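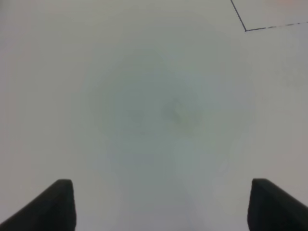 Wrist view, gripper open over the pale surface. Corner line is top right.

kestrel_bay wrote:
Posting for our school club. We're doing the sorting task for the February meet and the wrist view is what we use to find the marked corner. Line detection picks up the diagonal side fine. The other side goes faint and broken toward the right edge and the code drops it, so we get one line and no corner. Two students are on the code, Chang-ho Noh and Do-yoon Geum. Chang-ho wants to lower the threshold. Do-yoon wants to move the start pose so the corner sits nearer the middle. Any opinions?

motorhead_pat wrote:
Lower the threshold. It's one number. Try it before you touch the poses.

kestrel_bay wrote:
We tried it Saturday. It found the second side in 3 runs out of 8. In the others it grabbed the little gray smudge near the middle and called that the corner.

motorhead_pat wrote:
Then filter by length. The smudge isn't long enough to pass for a side.

ollie_r wrote:
I'm with Do-yoon. You have a whole picture of blank off-white and the only useful thing in it is jammed up in one corner. Any small error in the arm and the mark is gone. No filter fixes that. Back the arm off, look from higher up, find the corner, then go down.

motorhead_pat wrote:
Backing off costs time on every pick. Our team timed it last year and it added 2 seconds a cycle. On the Wesness course that's a lot.

ollie_r wrote:
You only need to look once per region. Save the position and reuse it.

motorhead_pat wrote:
If the mat doesn't shift. Ours did.

tbw_44 wrote:
Is that smudge on the surface or on the lens? There's also a big soft gray area in the middle that gets lighter at the sides, and I wouldn't trust any fixed threshold with that. Move the arm a little and take a second picture. If the smudge stays in the same spot in the picture, clean the lens. If it moves, it's on the surface or it's a shadow.

kestrel_bay wrote:
Good idea, we didn't check. The gray area could be the arm's shadow too. We have ceiling lights only.

tbw_44 wrote:
Could be. Use an adaptive threshold either way. And mask off the two bottom corners so the fingers don't get picked up. Those black edges are the strongest lines in the whole view.

kestrel_bay wrote:
The fingers are masked already. Do-yoon did that the first week. The mask is only good for the open position though, so we have to look before we close.

motorhead_pat wrote:
That's fine, ours worked the same way.

ollie_r wrote:
What are you running it on? The Kulline kit has a corner finder built in.

kestrel_bay wrote:
Kulline arm, but the rules say we write our own vision. So no.

ollie_r wrote:
OK. Start pose first, then adaptive threshold. Change one at a time and write down the results or you won't know which one helped.

motorhead_pat wrote:
I'd still do the length filter first. It's ten minutes of work.

kestrel_bay wrote:
Chang-ho is going to do the length filter and Do-yoon is going to redo the start pose on a copy of the code. We'll run both on the same mat and I'll post the numbers. Lens check goes first.

Contact the moderators | Copyright Skosenon Forums | Back to top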